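# An open day at the Hirkance mill

We had been meaning to go to the Hirkance open day for years, and every October something came up, so when the leaflet arrived I put it on the fridge and told the whole household that this time we were going, rain or no rain. It rained, of course! But the bus from Hidthorpe runs right past the gates (the 126, get off at the chapel and walk back a little), and by half past ten we were in the yard with paper cups of tea, waiting for the first tour.

Hirkance makes woollen blankets and has done so on the same bend of the river for longer than anyone could tell me with any confidence. You begin upstairs in the sorting room, where the fleeces come in, and the smell is wonderful if you like sheep and rather strong if you don't. Our guide let us push our hands into a bale and feel the difference between a shoulder and a leg, and I'm sorry to say I failed the little test she set afterwards.

Then down to the carding engines, which were running, and so loud that we all gave up talking and simply pointed at things. I could have stood there all morning watching the wool come off in a great soft web, like breath on a cold window. The spinning floor is quieter and warmer, and the weaving shed is the opposite of both. The oldest loom still working is a Halvorsen, bought second-hand from a mill at Reltilthorpe when that one closed, and it turns out 21 blankets in a good week. They slowed it down for us so the children could follow the shuttle, which was a kind thought, as they had an order of 630 to finish and plainly would have liked to get on.

Lunch was soup in the old dye house, with bread and a very generous wedge of cheese, and I would go back for that alone. The mill shop is across the yard. Seconds are in the baskets by the door and go quickly, so look in before the tour if you can. I came home with a grey check with one wobbly corner, and it is over my knees as I write this.

A few practical things: wear flat shoes, take a jumper for the weaving shed, and book the afternoon finishing tour when you arrive. We left it too late and missed the washing and raising altogether, so that is next year's outing settled.

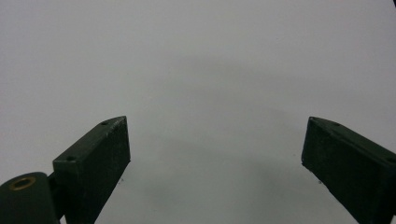

Halvorsen, by email, writes that the finishing tour is well worth going back for, but that it now has to be booked at the gate before eleven, and that the stairs down to the washing floor are steep, so anyone with bad knees should ask for the goods lift.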